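Speaker notes – "The Room We Share: setting up a workspace people want to tidy"
Litside open evening, 24 August 2025
Slot is 18 minutes plus questions. Slides are sparse on purpose, so keep talking!

OPENING (stand away from the lectern)

Hello everyone, so glad you came. Quick show of hands: who has lost something at work this month that was sitting in plain sight the whole time? (Wait. Most hands go up. Put mine up too.)

I love this subject. I've been helping set up shared rooms since we opened the first Litside floor, and I still get a little thrill when somebody walks in, needs a pair of scissors and just finds them. Tonight is all about that feeling and how you get more of it.

Say early that I'm talking about rooms where people do different kinds of work side by side. Desks, a sink, somewhere to stand and make things, somewhere to sit and write. If your room is only desks, you can skip half of this and go get the good cookies.

SLIDE 2 – WATER FIRST

Start with the sink. Always the sink. It's the one thing you can't shove over by a foot when you change your mind, so the plan grows out from there.

At Pevcombe we did it backward. Tables went in first, they looked wonderful, and then every cup of water had to cross the room past everyone's laptops. We lived with that until January and then spent a whole weekend turning the layout around. Best weekend of the year, by the way. Pizza on the floor, tape marks everywhere.

Things to mention:
Leave counter free on both sides of the faucet. People will put stuff there anyway, so give them room for it.
A curved counter is friendlier than you'd think – folks can stand around it and talk without lining up like a bus stop.
Keep a cloth there. One that gets washed.

SLIDE 3 – BINS

(Slow down here, I always rush this one.)

Big bins are great for big things and terrible for small ones. Small things sink. If you have to lean in up to the shoulder, you'll buy a new one instead. Tell the Tipoki story: 6 rolls of the same blue tape, all at the bottom of one bin. Pause for the laugh.

What works for us is tall bins for light, bulky stuff and shallow trays for anything that fits in a hand. Put the name of the contents on the side people walk up to. The lid is a bad place for it, lids wander off.

And please put the trash can where the mess gets made. I know it isn't pretty. Move it closer.

SLIDE 4 – WHITE TABLES

I'm a huge fan of a white tabletop. You see every crumb, every drip, every stray screw, and so it gets wiped. Someone will ask about stains. Yes, they show. I think that's the best part.

The catch is pale things on a pale table. A white rod or a light-colored stick can disappear on you completely. Put something with a bit of color next to it, even a little green cup, and your eye goes right to that spot. We do this with anything we keep losing.

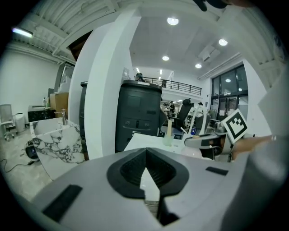
Back to the budget question, which comes up every single time. The whole Pevcombe rework cost us 300 dollars, and most of that was trays and cable covers. The rest was moving what we already had. If you take one thing home tonight, try moving things before you buy things.

SLIDE 5 – COLUMNS, CABLES, BOXES

Columns: quit fighting them. A fat white column in the middle of a room is a ready-made divider. Bins can go beside it or behind it and you keep your walking space.

Cables across the floor: run them along the base of the counter if you possibly can. Pale concrete with a black cable on it is at least easy to spot, but I'd still take the long way around with the cable. (If there's time, do the bit about me and the rolling chair. If not, skip.)

Cardboard boxes. Oh, the boxes. Every room has one parked next to a nice cabinet. Ours get three days, then they're opened, flattened or sent home with someone. Check: slide says 3, same thing.

SLIDE 6 – LOOK FROM ABOVE

If your building has an upper level, go up there and lean on the railing for a few minutes. You'll see the paths people really walk, and they won't match your drawing. I changed where two chairs went after doing this and the whole back of the room opened up. So much fun. Take coffee.

No upper level? Go stand in the far corner at the busiest time and watch for people turning sideways. Wherever they turn sideways, something needs to move.

WRAP-UP

Next one is the Uvoline space, and the layout is still wide open. Sign-up sheet by the door for anybody who wants to come push tables around with us. Bring shoes you can lift in.

Questions. Repeat each one into the mic, the back row can't hear. Hand out the tape marks sheet before people start leaving.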